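LAW COURSES > Commercial Law > Handouts

Retention of Title and Competing Claims to Goods
Handout for the session of 2nd September

1. Starting point

A seller who delivers goods on credit takes a risk. If property passes on delivery and the buyer becomes insolvent before paying, the seller is an unsecured creditor and proves in the estate with everyone else. A retention of title clause tries to avoid this by providing that property stays with the seller until a stated event, normally payment of the price.

The handout uses a system in which the parties may decide by agreement when property passes. Not every system treats the clause as a true reservation. Under Article 9 of the Uniform Commercial Code, a seller's retention of title in goods delivered to the buyer is limited in effect to a security interest. The label chosen by the parties does not change this. Students who have taken Secured Transactions should keep the two approaches apart when reading the problem.

2. Types of clause

Simple clause. Property in the goods under one contract passes when the price under that contract is paid.

All-moneys clause. Property passes only when every sum owed by the buyer to the seller has been paid, under any contract. It protects a seller who supplies on a running account, where it is hard to match payments to deliveries.

Proceeds clause. The seller claims the money the buyer receives on resale. Courts often read this as a charge over the buyer's receivables, void against other creditors if it was not registered.

Products clause. The seller claims new goods made from the goods supplied. The same objection applies, with more force where the materials of several suppliers have been combined.

3. Incorporation

The clause must be a term of the contract. Terms printed on an invoice that arrives after delivery come too late for that delivery, although a course of dealing may bring them into later ones. Where each side sends its own standard terms, go back to the notes on battle of the forms before asking what the clause means.

4. Identification

The seller must be able to point to the goods. Serial numbers, lot marks and separate storage all help. Goods mixed in bulk with those of another supplier raise a question of co-ownership — the usual answer is a share in proportion to contribution, but only while the bulk exists.

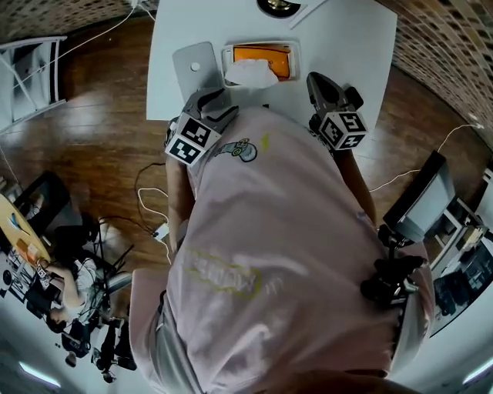
Fig. 1. Work at a table with two hand-held grippers.

Goods attached to other goods are a separate case. If they can be removed without material damage to either part, title is normally kept. If they cannot, it is lost to the owner of the principal item. What counts as material damage is a question of fact, and the burden is on the seller who wants the goods back.

5. Problem

Cakadeck supplies pump motors to Clanargate on 60-day credit. Its terms contain an all-moneys clause and a proceeds clause. Cakadeck delivered 144 motors in January. When Clanargate entered insolvency, 107 were still in its Villanueva warehouse, unused and with serial numbers intact. The rest had been bolted into pump sets, of which 2 had been sold and delivered to Nalis, which has not yet paid.

(a) Can Cakadeck recover the motors in the warehouse if the January invoice has been paid but an earlier one has not?
(b) What is the position of the motors bolted into unsold pump sets?
(c) Who is entitled to the sum owed by Nalis? Does it matter whether Nalis knew of the clause?
(d) Would your answer to (a) change if the terms had first appeared on the January invoice?

Answer (a) to (c) on the footing that the terms were incorporated. For (c), deal with the buyer's authority to resell before turning to the proceeds clause. A buyer in the ordinary course will usually take good title, and the dispute then moves from the goods to the debt.

6. Preparation

Bring a written outline of no more than two pages. Cite the clause type relied on at each step and state whether registration would be needed.

Commercial Law handouts | Contact the course office | Back to top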